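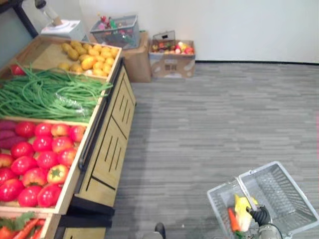

2 min read

June, entry 17. Greengrocer corner, mostly.

Started on the veg stand at 9.40, with coffee, having promised myself it would be done by ten. It wasn't.

The Brorkard order is in and sorted, so the stand has its full complement for once. Tomatoes have the middle compartment to themselves, more or less, with the sweet potatoes shoved down the left side. I like the tomatoes packed tight. Gaps make the whole thing look like the last hour of a bad market. Carrots on the bottom, potatoes on top, and one tomato that has gone to live with the potatoes. Leaving it. Real shops have one of those.

The green beans are the trouble. They come as a single great tangle and they will not stay in a compartment, any compartment. They hang over the front of the potatoes and drop into whatever is below. I tried them coiled and they sprang. There is still clear plastic in among them at one end – scissors, next time, before they go anywhere near the stand.

Potatoes: the new yellow ones are a great improvement on the Makora lot, which were all the same potato 53 times over. These are a bit lumpy and you'd nearly peel one.

The stand itself. De Haan want 136 for a replacement tray rim and I don't think we need it. The pale wood marks if you look at it sternly, but the marks are honest shop marks and I've stopped sanding them out. Wiped the dark rail along the front with a damp cloth, then the slots in the cabinet face with a dry brush. The slots took longer than everything else put together. Whoever designed them never had to clean between them. Black plinth hoovered, both ways, and it was showing dust again by lunch.

Still to do:
– the wire basket on the cardboard box by the wall. Small stuff, every colour going, needs a proper sort and then a proper home. The box was meant to be temporary.
– price cards. The Pilen holders arrived, 8 of them, and they don't grip the tray rims. Try a dab of putty.
– decide whether carrots swap with the sweet potatoes. The leafy tops are wasted down at shin level.

Stopped 11.15. Coffee cold.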